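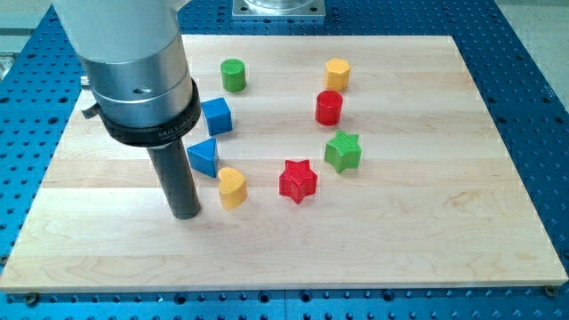 2021-02-26

I have fallen completely for the little blocks! I meant to spend the afternoon on the shelf brackets from Friesen, and instead I sat with a tray of hearts and stars and cylinders like a four-year-old, and I regret nothing.

The colors are what get me. The red is a proper red, the blue is cheerful without being babyish, and the yellow heart next to the pale maple makes me happy every single time I look over. I'm so glad I went with the long strips for the board. Back in January I nearly bought the dark one from Grimau (76 dollars, and it would have swallowed the blue cube whole). On the light wood every shape stands out, even the green star, which I worried about for days.

Speaking of stars – the red one and the green one are still my favorites, though the yellow octagon is creeping up on them. It has such satisfying edges. I keep turning it around between my fingers while I'm on the phone. The triangle is handsome too, but it never lands where I want it to.

The board is 760 millimeters long and I was sure that would be too much. It isn't! There's room to scatter everything and still have a big clear stretch at the front, and the square corners look so crisp against the royal blue of the table. I do love that table, all those neat rows of holes.

Things to do: oil the board again (30 minutes, then wipe, the tin says), write to Plulden about a purple shape, find the lid for the block tin. Melell sell a puzzle with 1000 pieces that I've been eyeing as well, but the shapes come first. I want an orange one so badly. An orange moon, maybe, or a fat little arch.

Soup for supper, then back to the bench for one more look before bed.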